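Trolura Workshop Notes > Hardware > Section 3

3. Construction of the Hand-Held Grippers

The grippers were built in the shared workshop at Clanevberg between October and the following spring, using the machines open to all members. Each finger is a thick black plate faced with a textured pad and joined to the arm through a teal cylindrical coupling (Figure 1a). A screw fixes the plate at its base. The pads wear along their edges and shed fibers, and we replace them after 500 grasps. 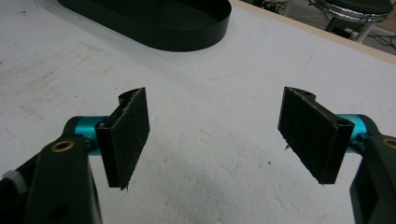 Figure 1a. Finger pads and couplings, gripper open.

The operator wears one gripper on each hand and works seated. Plates with small holes are mounted on top of both units – the hole pattern follows the earlier Hollis design. Cables run back from each gripper along the hand, which limited early sessions to 60 minutes before the wrists had to be rested.
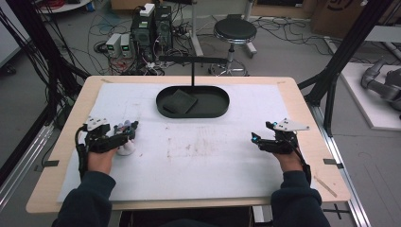 Figure 1b. Seated operator at the table, oval tray at the back.

Small items are handled on a white sheet laid over the table. Tape on the table border gives a fixed reference when the sheet is changed. Atallah proposed a flat pad as the first test item, as it must be approached from the side and slips if the fingers close unevenly.
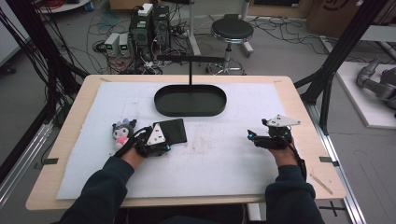 Figure 1c. Black pad at the left gripper; right gripper open.

A total of 108 trials were logged with this arrangement. Five were discarded for cable snags.

3 comments | 14 shares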